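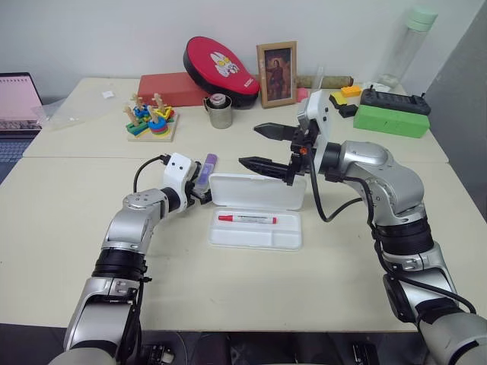
Kevser Keskin wrote in to ask why I plan the two arms together when only one of them is moving most of the time. Wouldn't it be simpler, she said, to plan the left arm, freeze it, plan the right arm around it, and be done?

It would be simpler, and it's how the code worked until last fall. I answered her by email but the answer got long, so I'm putting a cleaned-up version on the blog.

The task is packing markers into a pencil case. One arm picks up a marker and the other helps with the case. With the old setup, each arm had its own planner process and its own copy of the world. The left arm's copy treated the right arm as an obstacle in whatever pose it had last reported. If the right arm was waiting near the lid, the left arm would find a path around it, usually a long one up and over. Then the right arm would start to move and the path was worthless. We'd throw it out and plan again. Sometimes the two processes threw out each other's paths several times in a row and both arms just sat there.

I went back through the logs from the old version in Clundus. There were 3,036 planning calls in the set, and 383 of them were replans triggered only by the other arm changing pose. I had been blaming the perception side for those pauses. I owe Alper Ateş an apology, and he has had it.

Grovent, the planner we have now, takes both arms as one system with a single joint vector. The search space is bigger, so a cold start is slower. On my machine the worst calls take over 300 milliseconds. I can live with it, as most calls start from the previous solution and only need a small repair. The controller underneath runs its own loop and keeps following the last good trajectory until a new one is handed over.

The grasped object

The second thing I changed is how a held marker gets into the collision model. Before, I attached a cylinder to the gripper in a fixed pose, straight out along the fingers. That's fine if the marker was picked up neatly. It often isn't. A marker held at a slant sweeps through a very different volume when the wrist turns, and the planner had no idea.

Now the pose is estimated after the grasp closes, and the cylinder is attached at the estimated angle. I pad it a bit at both ends. The padding is a constant in the config file and I'd like it to come from the estimator's own uncertainty, but I haven't done that yet.

Pens in clear plastic or with glossy barrels still give the estimator trouble. Depth on a see-through part is mostly holes. What I do is fit the cylinder to the colored part and extend it by the known length for that type of marker. If the type is wrong the extension is wrong too – there's no check for it at the moment.

There's a similar problem with the case. The lid and the tray are tracked as two bodies joined by a hinge, and the hinge angle is refit each time we get a clean view. The tray is easy. The lid is thin and pale against a pale table, and an arm is often in front of it. When the fit is poor I keep the old angle and widen the collision box around the lid, which makes the planner careful but doesn't stop it.

The marker already in the tray goes into the model as well, as a fixed object. I left it out at first and got a placement target right on top of it.

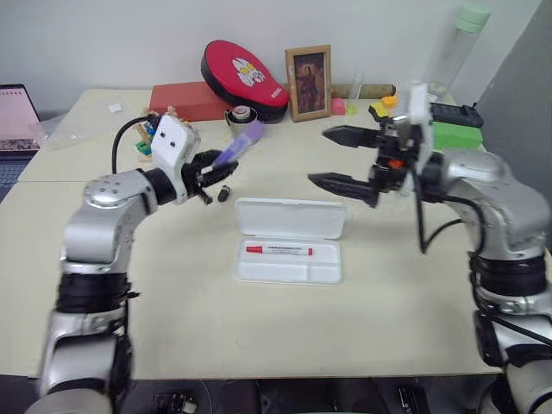
Things still on the list

Cancel requests are handled at the end of a planning call when they should be handled inside it. On a slow call you notice.

The Clundus plots show planned and commanded joints but not the attached cylinder. I've been drawing it by hand in a separate script, and I'd like to fold that in during March.

The self-collision pairs for the wrist mounts were generated before the brackets were changed. I disabled two pairs by hand to get going. They need to be regenerated properly, for both arms.

I also want to rerun the old log set through Grovent offline, 20 runs at a time, and compare path lengths. Kevser asked for those numbers and I don't have them yet.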